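Varna Teleoperation Project: Progress Report to the Tovgate Fund
Submitted by Hok-lam Kong, May 12, 2023

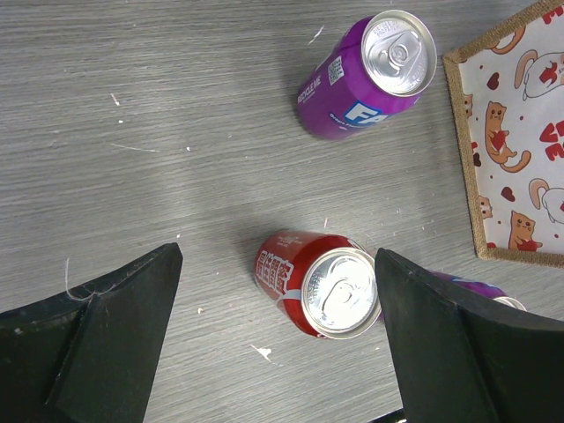

We asked for this grant to answer a fairly plain question: how many times does a person have to show a robot a tidying job before the robot can do it alone, and does it matter how the person does the showing? We're now far enough in to have some real answers, and I'm happy to say that several of them surprised us.

What we have collected

We have 1189 recorded demonstrations of the can task, in which an operator picks up drink cans from a tabletop and puts them into a shallow tray. Of these, 790 were done by remote control, with the operator holding the Shenoy hand controllers and watching the arm directly. The remaining 399 were done by hand guiding, where the operator takes hold of the arm and moves it through the whole job. Every run stores the wrist camera view, the joint positions and the finger opening, all on one clock.

The original plan had us doing hand guiding first and remote control second. We swapped them after the first few weeks. Hand guiding feels wonderful (you really do get a sense of the arm's weight and reach), but the operator's own hands and sleeves kept wandering into the wrist view, and the early policies seemed to be paying attention to them. Remote control gives a much cleaner picture, and our operators got good at it far faster than I had expected when I wrote the proposal.

Cans lying down

Upright cans were close to solved early on. Cans on their sides are where the fun is! The fingers have to come down with one on each side of the body, which means the wrist must turn to match whichever way the can is pointing, and there is often a second can right next to the first. With a can almost touching a finger, a small sideways correction before closing makes all the difference, and people make that correction without thinking about it. It took us a while to notice that our best operators were pausing for a moment just above the can, lining up on the lid, and then going down in one smooth move. We now teach that pause to everyone.

Shiny lids gave us some trouble too. The bright metal changes a lot with the lamp position, so we began moving the lamp between batches and mixing cans of different colors. Policies trained on the mixed batches cope much better when the lighting shifts in the afternoon. We also stopped using a plain tray. A busy printed liner seemed like asking for problems, but the policy learned to find the tray by its rim and place cans inside it all the same, and I would much rather know that now than during the public trial.

Results so far

In our latest test we gave the trained policy 130 fresh layouts that no operator had demonstrated. It does very well when the cans are spread apart. When two cans lie side by side it still sometimes nudges the neighbor before getting its grip, and when one can is hidden behind a finger it can forget the can is there until the arm lifts away. Both are failures of the wrist view alone, and a second, fixed camera looking down at the table should help with each of them. The mount is already built and we start recording with it next week.

Mixing the two kinds of demonstration turned out to be worth doing. A policy trained on remote control plus a small share of hand-guided runs was smoother near the tray than one trained on remote control only. We don't fully understand why yet. My guess is that people set things down more gently when they can feel the arm, and I'd love to spend some time on this in the second half of the project.

Money and equipment

Spending is on plan, with one change to report. We moved 3000 dollars from travel to equipment to pay for the overhead camera and a spare set of fingers. The spares have already earned their keep, as the first set picked up enough wear at the tips that we wanted to compare old and new. Your program office approved the change by email and the letter is attached.

What comes next

Between now and July we will record the two-camera batches, repeat the fresh-layout test, and carry the whole setup over to the Sternmont site, where the table is a different height and the operators are new to all of this. I'm looking forward to that part most. If people there can teach the arm a new layout in one afternoon, the training guide we've been writing is ready to share, and I will send a draft with the next report.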